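Friday 2026-06-19, quarter to eleven at night

Quick one tonight, laundry's still going and I've got an early start.

So the choir trip. People keep asking me how it went and I keep saying "good, yeah" and then changing the subject, so here's the longer version and then I can just send people the link.

Background for anyone new. I sing second alto (badly, but on time) in a community choir that Dilek Baysal runs out of the old scout hall. We do two concerts a year. In January, in the worst heat, Dilek stood up at the tea break and said we'd been asked to sing at the winter festival in Drallden and who was keen. Every hand went up. It was thirty-nine degrees, of course we were all keen on winter.

Drallden is 265 kilometres away. It's up high. It gets frost on the INSIDE of the windows. I don't think anyone took this in.

The bus cost us $1,665 return, which sounded like a lot till we split it, and then it sounded fine, and then Alper Uçar pulled out with his knee and we had to split it again. Alper is our best bass. Losing Alper is like losing a wall of the house. Yiğit Çetinkaya moved down from tenor to help and did his absolute best and was sort of audible.

Left at six in the morning. Dark. Someone had brought egg sandwiches and opened them straight away, before we were even out of the suburbs. Melahat Bozkurt ran the warm-ups from the front seat with her seatbelt on, sirens up and down, lip trills, the driver put up with it for maybe an hour and then turned the radio on. Fair enough.

The hall up there is gorgeous. High ceiling, old timber, and a sound that hangs around for ages after you stop. We'd rehearsed everything in a carpeted room with a fridge in it so this was a shock. First run-through we were all over the shop, everyone waiting to hear the end of their own note before starting the next one. Dilek stopped us and made us sing the opening page five times, quieter each time, until it sat right. Best ten minutes of rehearsal we've had all year I reckon. Wrote "LESS" across the top of my music in pen and I'm leaving it there.

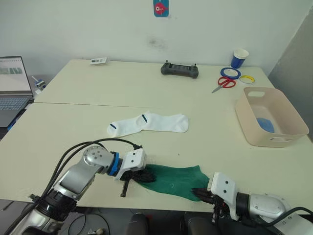

What I hadn't planned for was the cold while you're waiting to go on. Singing is fine, you warm up. Standing in a stone corridor in concert blacks and thin shoes for forty minutes is not fine. Dilek's rule is black from neck to floor, no exceptions, and I'd packed exactly one pair of black socks, thin ones, with a hole. By interval I couldn't feel my toes. So for the second half I wore my hiking socks under my long skirt, and they're green, same sort of green as the one stretched out flat on the table up there, and every time I breathed in properly the hem lifted and there they were. Row two, dead centre. My sister saw them from the back of the hall. Dilek saw them too and said nothing till we were on the bus, and then she said plenty.

The concert itself though. The folk set went really well, the long Latin one went well up to page nine, and then the sopranos came in a bar early and took half of us with them. Kaan Yalçınkaya on piano just skipped a bar to meet us. Didn't even blink. I've listened to the recording twice now and you can only hear it if you know. Kaan says you can hear it if you have ears, but he's like that.

They'd put out 164 chairs and there were people standing along the side by the end. For us that's huge, at home we get family and whoever came in to get out of the rain. A woman grabbed my arm afterwards and told me she used to sing the same piece at school and hadn't heard it since. She was a bit teary, then I was a bit teary, then the urn was ready so that was that.

Trip home was long. Fog for the first half, everyone asleep or pretending to be. Yiğit started a round at the back somewhere after the servo stop and it got as far as the third row before Melahat told him to rest his voice.

Next term starts in three weeks. Dilek wants us to learn something in Finnish, I've had a look at the first page and there are a lot of vowles. We're also raising $600 for new folders as the old ones are mostly tape. If you're local and you can hold a tune, or stand next to someone who can, come along on a Tuesday, seven o'clock, side door. Basses especialy. We really need basses.

Right, machine's beeping. Night all.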